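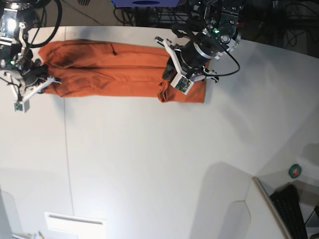

Home | Projects | Minutes | Build Log | Contact

Movside Robotics Club – Garment Handling Project
Minutes of the July progress meeting

Meeting opened 4:10 pm. Minutes of the previous meeting accepted with one correction: the gripper finger brackets are listed under Haruna, not Prornura.

1. Status of the folding task

The orange garment remains the standard test item until the competition entry is lodged. The task is still split into four stages: locate, grasp both ends, lift, lay down. The team reported that stages one and two now run from a single script. Stages three and four are started by hand from the keyboard.

The grasp team asked that the starting position be fixed for all logged runs. Agreed: garment laid flat along the far side of the table, long axis parallel to the edge. Runs from any other position are to be logged under a separate heading and left out of the totals.

2. Data and storage

The episode count stands at 2564. The target for the Haruna branch is a further 1000 with two arms. The Prornura branch also needs 1000, single arm only. It was noted that the two branches use different file naming and that the conversion script drops the last second of some episodes. The script is to be fixed before any more files are merged.

The shared drive is nearly full. Members are asked to clear their own test folders. Raw wrist camera files must not be deleted, even where the run was abandoned.

3. Wrist view and grasp point

Discussion centred on where the fingers should close. With the fabric peaked above the fingertips, the wrist view gives a fair idea of where the folds run, but the fingers and centre plate take up much of the lower part of the picture. One proposal was to mask that area before training. Another was to leave it in, as the model may use finger position as a cue.

Agreed to train both ways on the same episodes and compare. The hem, the tag and the panel joint in the tabletop are all to be labelled – the joint has been picked up as a fabric edge in earlier tests.

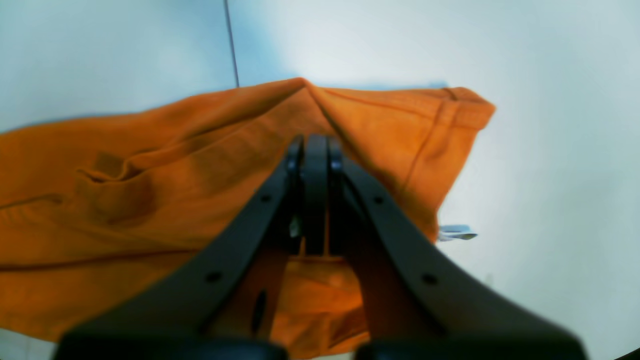 4. Calibration

Both arms to be homed before each session and the offsets written in the log book. Last month's offsets were recorded in inches on one page and millimetres on the next. Millimetres only from now on.

5. Competition entry

The entry goes in under the team name Sodden, as registered. The rules allow one restart per round. Still unclear whether moving the garment by hand counts as a restart – query to be sent to the organisers.

6. Actions

– Fix conversion script and rerun the merge (software)
– Label hem, tag and panel joint (vision)
– Write up fixed starting position and post it beside the table (grasp team)
– Send rules query (secretary)

7. Other business

The request for a second log book was approved. Discussion of next term's project was held over.

Meeting closed 5:25 pm.

This site uses cookies to remember your settings. By continuing to browse you accept our use of cookies. Accept | Manage settings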